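Storing dahlia tubers over winter

December 23, 2021

The tubers from the Treltetham beds were lifted in November, after the tops had been black for a week. Svitlana Nazarenko cut the stems to a hand's width, washed the clumps and left them upside down to drain. The final tally was 523 clumps, of which 40 went to compost with soft crowns. 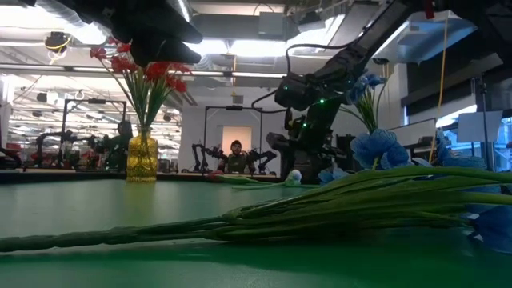
Storage is in the brick shed, in crates lined with newspaper and filled with barely damp vermiculite. The target is 40 to 45 degrees Fahrenheit. Below freezing the tubers turn to mush; above 50 they shrivel or sprout early. Last winter the crates nearest the door lost nearly 21 percent, so this year they stand against the inner wall, off the floor on slats.

Clumps of Flaria and Moroz were left whole. Both make small eyes that are hard to find in fall, and dividing them in March has given fewer blind pieces. The larger kinds were split before storage and the cuts dusted with sulfur.
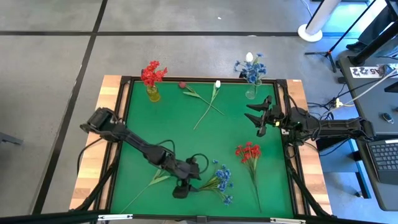 Check stored tubers once a month. Cut rot back to clean white flesh, dust the cut, and let it dry for a day before repacking. If the skins wrinkle, mist the vermiculite - do not soak it. Labels go on the tuber itself in indelible pencil, as paper tags did not last.

Members storing at home should send their loss counts by variety to Zoriana Hordiienko before the spring division.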